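Every decluttering account I follow has the same rule now. Clear the table completely, then put back one thing at a time. I have doubts, but it's July, it's too hot to go outside, so fine.

First problem: the table takes ten minutes to clear and the stuff has to go somewhere. In my case it went on the bed. The bed is now the table.

Calness wants $26 for a set of "surface zones," meaning little felt mats that tell you where your keys live. The post has 4,000 likes. I would love to know how many of those people own a mat.

Second problem is the small black things. Caps, tubes, rings, bits that came off something. You can't throw them out – the day you do, you find what they belong to.
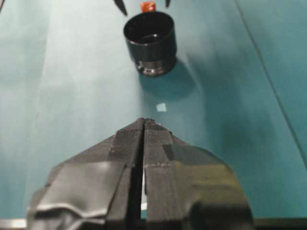 What do you do with a part when you can't tell what it goes to? Put it in one box with a date on the lid, and if you haven't gone looking for it in a year, let it go.

I stole that from a comment under a Dudwood video, and it's the only advice in this whole business I'd repeat. My box has 31 things in it. I recognize four.

The teal top does look nice with less on it, I'll give them that. It also shows every smudge, and the "after" shots never seem to have any smudges.

Day three. One mug, one charger, mail from Drenden I don't want to open. So it's filling back up, right on schedule.

Will I do the closet next, like the plan says? Doubtful. I still have to get the bed back.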